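Search this site Search

Tabletop FAQ - mats, boxes and little loose bits

I get the same handful of emails about how I keep my game table in order, so I finally put my replies in one spot. I'm Hugo Arnaud, I run Wedum out of my spare room, and I've spent way too much time thinking about printed surfaces!

Does a pattern on the mat make small things hard to find?

Less than you'd think. I like a plain area on one side and the loud stuff (rings, big letters, whatever) near the edge. Small pale pieces go on the plain part and I can spot them from the doorway. My friend Dorian Moulin wants pattern everywhere and loses a die every week, so take your pick.

Do you really like big lettering on things?

I do! Big white capitals on dark gray are my favorite, even when I'm sitting on the wrong side and reading them upside down. 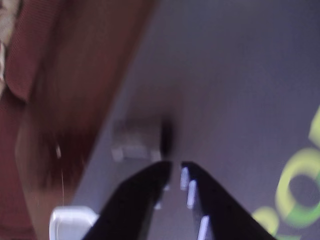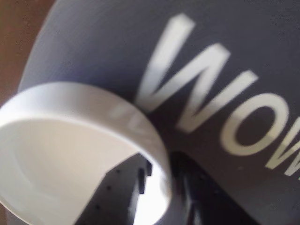
How do I clean a printed surface?

Damp cloth, a drop of dish soap, then a dry cloth. Go easy over the printing - I scrubbed the corner off my old Boyer mat back in October and I'm still annoyed with myself. Skip the kitchen spray.

Where do you put all the small stuff at the end of the night?

Shallow round lids for whatever is in play, little boxes for the rest. My Turkulon set has 144 pieces and it fits in 4 boxes, if I'm patient about it.

Can I roll a mat up?

Sure, with the printed side out. Mine gets two loose rubber bands and lives behind the door.

Will you sell me your spare Jono tray?

Sorry, no. I've only got the one left and I use it for snacks.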